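Butcher-block worktop, one year in: oil, water marks and what I changed

12 April 2023

The top has now been in daily use long enough to say something useful about it. I posted the build notes when it went in, and most of the mail since then has asked the same things: does it cup, does it stain, how often does it need oil, and is it worth the money over a laminate sheet. I kept a log, so the answers below come from the log and not from memory, apart from the section on glue, where I forgot to write anything down.

For reference, the top is 1573 mm long and 782 mm deep, and 30 mm thick. It is edge-glued from strips of light wood, sold as beech by the yard in Plerbridge where I bought it. I ordered in metric because their saw is set up in metric, and I have given up converting. The offcut is still in the garage and serves as the test piece for everything mentioned here.

Movement

Wood moves across the grain and hardly at all along it. On a top this size that means the depth changes with the seasons and the length stays put. I measured the depth at three points with a steel rule and a square, first on delivery and then whenever I remembered. The driest reading was in January, with the heating on. The difference between that and the summer reading was just under 2 mm at the widest point. That agrees with what the tables predict for flat-sawn beech, and anyone fixing a top like this down with plain screws through round holes should take note of it.

My fixings go through slots. The slots run front to back, the screws are pan head with a washer, and they are tightened until the washer stops turning under a fingertip and no further. When I checked them this month, two had backed off slightly. I put them back to where they had been and marked the heads with paint so that next time I can see the rotation.

Cupping has been small. A straightedge laid front to back in January showed daylight in the middle that would pass a sheet of printer paper but not two. By spring it had gone. I credit finishing the underside as heavily as the face, which the yard's leaflet does not mention and which took an extra evening.

Finish

The first finish was Bredo hardwax oil, two coats, applied with a lint-free pad and buffed off after 20 minutes. The tin says 30. In a warm room that was too long, and on the test piece it left a tacky film that had to be cut back with a gray abrasive pad and done again. I would go by feel. When the pad starts to drag, buff.

Coverage was better than stated. One small tin did both faces, all four edges and the recoat, and there is still a little left with a skin on it. If you keep a partial tin, decant it into a glass jar filled to the brim. I did not do this, hence the skin.

The second product was a plain mineral oil sold under the Clotport name, which I tried on the left third of the test piece only. It looks good for a week. It does not cure, so it wipes off onto whatever is placed on it, including paper, and it needs doing again every month or so. For a chopping board that is acceptable. For a surface where things stand and get picked up all day, it is the wrong material, and I would not use it on the main top. 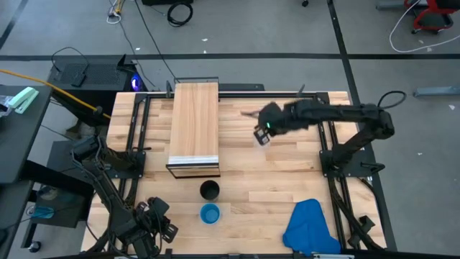 Water marks are the second most common question. Cups are the usual cause. A dry cup does nothing at all, whatever its weight. A cup with a wet foot left for an hour produces a faint ring on an oiled surface, and the ring is usually in the finish and can be buffed out. Left overnight, the water gets through to the wood and raises the grain. The log has 7 rings in it. Five came out with a cloth and a drop of the same oil. One needed the abrasive pad. The last is still there, a gray crescent near the front edge, where iron from the bottom of a steel can reacted with the tannin. Oxalic acid would shift it. I have not bothered.

The procedure for a fresh ring is short:

Dry the spot and leave it for a day.
Rub along the grain with a soft cloth and a few drops of oil.
Wait ten minutes and buff dry with a clean part of the cloth.
If the ring is still visible, repeat with the gray pad, lightly, and feather the edges out a hand's width in each direction.
Re-oil the feathered area.

Do not start with the pad. It is quick, and it leaves a dull patch that shows at a low angle for months.

Dispose of oily cloths properly. Hardwax oil contains drying oils, and drying oils give off heat as they cure. A cloth balled up in a bin can ignite without any flame near it. I soak mine in water, lay them flat outside until stiff, and then throw them out. Cloths used only for dry wiping are a separate pile and go through the wash.

Glue lines

All the joints are closed. I ran a fingernail along each of them from end to end and could feel two, both toward the rear, where one strip stands slightly proud of its neighbor. This is ordinary differential movement between strips with different grain orientation. It is less than the thickness of the finish and I am leaving it alone. Sanding a ridge like that in winter gives you a groove in summer.

One strip has a small knot with a hairline check in it. It was there on delivery. I filled it with thin cyanoacrylate, let it harden overnight and scraped it flush with a card scraper before the first coat. It has not reopened. The fill is a shade darker than the wood, and if color match matters to you, use epoxy and sanding dust from the same board.

Edges and corners

The long edges have a 3 mm roundover, done with a router before finishing. The short edges are end grain and took far more oil than anything else, four coats before they stopped drinking it. End grain is where moisture gets in and out fastest, so this is where the extra coats pay off. If you are short of time, skimp on the face and be generous at the ends.

I should have made the roundover bigger. At 3 mm it is comfortable enough to lean on for a few minutes, but it dents. There are four or five small dents along the front, each one the size of a lentil. Steaming worked on the test piece: damp cotton over the dent, tip of a hot iron on the cotton, a few seconds at a time. It lifts the fibers and also takes off the finish locally, so you are into a spot repair afterwards. I will do them all together when the top next gets a full recoat.

Cleaning

Daily cleaning is a dry cloth. Weekly cleaning is a damp one, wrung out hard, with one drop of neutral soap in the bowl, followed at once by a dry one. I tried a Garcia surface spray on the test piece after a reader recommended it, and it left a haze on the hardwax oil that took two buffings to clear. It may well be fine on lacquer. I have no lacquered wood to try it on.

Keep ammonia and bleach off it. Keep anything labeled "polish" off it as well, particularly if it contains silicone, which gets into the pores and causes fisheyes in every later coat of finish.

Cost against laminate

The wood cost a little over twice as much as a laminate sheet of the same size, plus the oil, plus the two evenings. Against that, every mark on it so far has been repairable with hand tools. Laminate resists marks better and cannot be fixed once it chips. Which of those you prefer depends on what gets dropped on it. I work with a lot of small hard parts, and I would buy the wood again, in 40 mm if the frame underneath could take it.

Changes since the build notes

The slots in the two rear brackets have been lengthened by 4 mm, with a round file. The original slots were long enough on paper, but I had installed the top in a damp week, close to its widest, and the screws were sitting nearly at the end of their travel by January. If you install in the dry season, center the screws a little the other way.

I have also stopped using rubber feet under anything that stays put. Dark rubber leaves a brown stain in oiled wood – plasticizer migration, as far as I can tell – and it does not buff out. Felt or cork is fine. Cork needs replacing more often, since it crumbles at the edges, but it grips better.

Next is the full recoat, probably once the weather allows the windows to be open all day. The plan is a wash, a light scuff with the gray pad, the dents, then one thin coat of the same Bredo oil on the face and two on the ends. I will weigh the tin before and after this time so there is a proper coverage figure. I still need to find out whether the oil from the opened tin is usable once the skin is strained off, and the test piece will get that first.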